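Subject: Re: [cendby-users] Floor seams shimmer at low sun angles

Danica Vlachou wrote:

> With the October build of Cendby, my parquet floor shimmers along the seams when the sun is low. Texture is 2K, tiled. Raising samples from 50 to 900 only makes it slower. Is this the shadow bias or the texture filter?

Texture filter, most likely. Shimmer that survives 900 samples isn't noise. Check the anisotropy setting first - the October build resets it to 2 when it imports an older project file. Set it to 15 or higher and reload the material, as the change isn't picked up live. 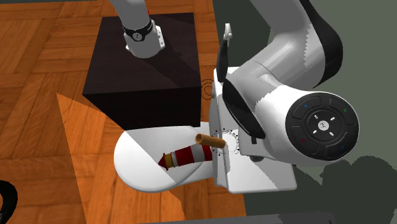 If the seams still crawl after that, look at the normal map. The Clornar exporter writes mipmaps without renormalizing them, and narrow grooves are where it shows. Rebuild them in Cendby with "regenerate on load" checked.

I would leave the shadow bias alone. Raising it will detach contact shadows from small objects long before it does anything for the seams.

If neither step helps, please post the material file and the log, with filtering set to verbose.

Florence MacDonald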